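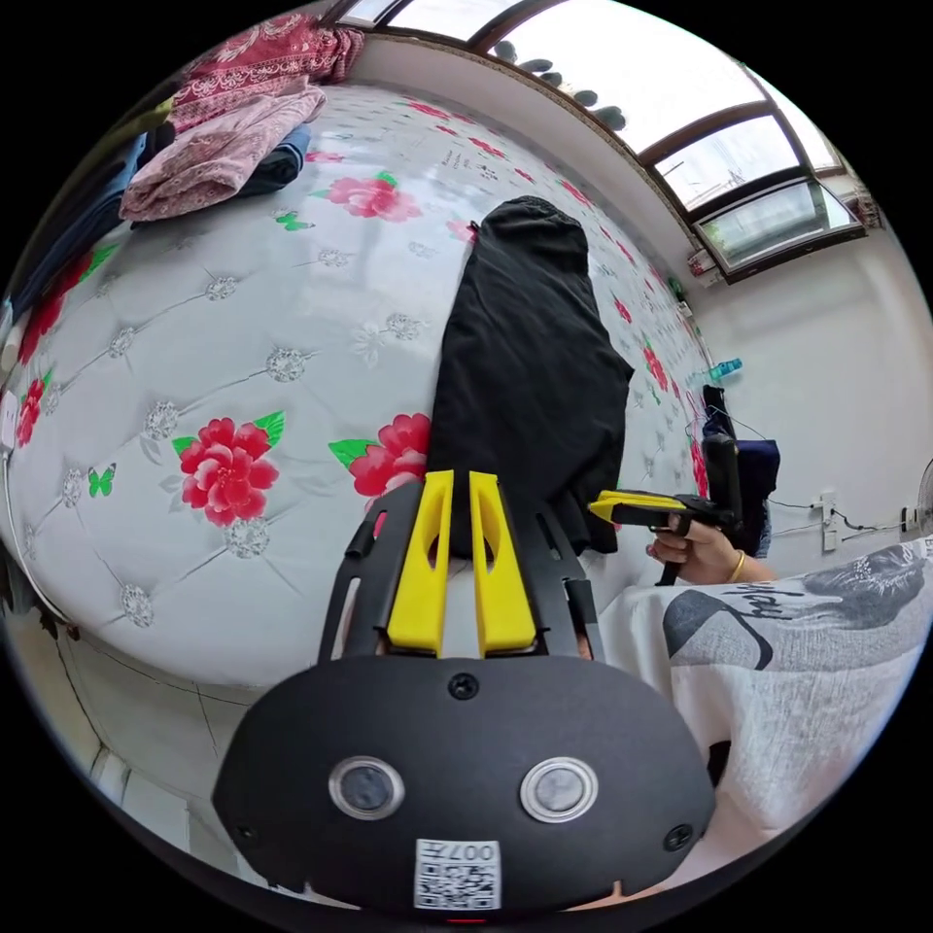

According to Jintana Chaimongkol, folding was the one part of the job where you could think about something else, and she isn't sure she wants a machine to have it. She said this in our first interview at Flullden in June and it sort of became the question for the whole project.

Background. Flullden does laundry and bed linen for guest houses. 230 pieces on a normal shift, 578 on the worst one in the log. Four staff on folding before, two now. The other two moved to sorting and mending - same pay, longer on their feet.

What changed. People now spend part of the shift handling clothes with hand-held grippers, so the arms can be taught from it. Slower than bare hands. Soft dark fabric is the worst, it bunches up between the fingers. Nhi Quách said her wrist ached the first fortnight, then less. She also said she folds diferently at home now and it annoys her.

Training was one morning. Everyone we asked wanted more.

Problems with our method: only spoke to day staff, and the manager sat in on two interviews. Should of asked for a seperate room. Questionnaire too long - page three mostly blank.

Still to do: night shift, pay slips, compare with Hudberg if they reply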